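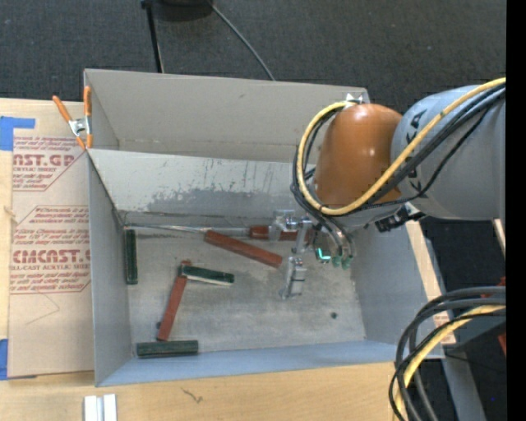

Senga Shearer nous écrit que son bac d'atelier est devenu « un trou où l'on plonge la main en espérant tomber sur le tournevis », et que le fond garde des traces malgré deux lavages au savon noir. Elle demande s'il vaut mieux le remplacer par une boîte à compartiments.

On peut garder le bac. Un grand bac ouvert reste pratique pour poser ce qui sert dans la journée, à condition de le vider souvent et de le nettoyer de temps en temps. Voici comment procéder.

Vider et trier

Sortez tout et posez les objets sur une table, sur un vieux drap si le plateau est fragile. Faites un tas pour les outils, un tas pour les baguettes, bâtonnets et chutes, et un dernier pour ce qui n'a rien à faire à l'atelier. Les vis isolées vont dans un bocal. Les baguettes fendues partent à la poubelle, sauf celles qui peuvent encore servir à mélanger la peinture ou à caler une pièce pendant le collage.

Si vos baguettes sont de plusieurs couleurs, attribuez un usage à chacune et tenez-vous-y. Par exemple, les rouges pour la colle et les vertes pour la peinture. Notez le code au feutre à l'intérieur d'une porte de placard, à hauteur des yeux.

Nettoyer le fond

Aspirez d'abord la poussière et les copeaux, avec le suceur plat dans les angles. Passez ensuite une éponge humide et une goutte de liquide vaisselle. Pour les traces sombres laissées par le frottement du métal, une pâte de bicarbonate et d'eau suffit souvent : laissez poser dix minutes, frottez en rond avec un chiffon de coton, rincez, essuyez aussitôt.

Les rayures, elles, ne partiront pas. Inutile d'insister avec une paille de fer, qui en ajoute d'autres où la saleté s'accroche. Si l'aspect vous gêne ou si les outils glissent, découpez un fond dans un reste de tapis antidérapant. Prenez les mesures en bas du bac, les parois étant souvent inclinées, et retirez 8 mm sur la longueur pour pouvoir soulever le tapis sans forcer.

Ranger les outils longs

Un tournevis à longue tige se range contre la paroi la plus longue, toujours le manche du même côté. On l'attrape sans regarder la pointe et il ne roule pas sous le reste. Pour le maintenir, collez deux petites pinces à balai ou deux demi-anneaux taillés dans un tube en plastique. Les modèles cruciformes et plats se distinguent mieux avec un trait de vernis à ongles au bout du manche.

Évitez de poser les baguettes en travers de l'outil. Tenez-les debout dans une boîte de conserve lavée, bords limés, lestée d'une poignée de gravier. Une boîte de 900 g convient pour les baguettes d'une trentaine de centimètres, une boîte plus petite bascule.

Où poser le bac

Sur la table pendant le travail, sur une étagère basse ensuite. Sur un plateau en bois clair, collez quatre pastilles de feutre sous le bac avant de le faire glisser. S'il est lourd une fois rempli, répartissez son contenu dans deux bacs plus petits.

Un lecteur, Zakhar Harasym, vide le sien tous les soirs avant de fermer l'atelier et ne remet au fond que les outils du lendemain. Il passe un chiffon à peine huilé sur les tiges en acier, surtout en hiver, car son garage n'est pas chauffé. Une fois par semaine suffit si la pièce est sèche.

Pour Senga : la boîte à compartiments est utile pour la visserie et les embouts, beaucoup moins pour les outils longs, qui n'y entrent pas. Gardez le bac, ajoutez le tapis et une boîte pour les baguettes. Le savon noir est gras et demande un bon rinçage à l'eau tiède, faute de quoi il laisse un film qui retient la poussière. Refaites un essai au bicarbonate sur un coin avant de traiter tout le fond.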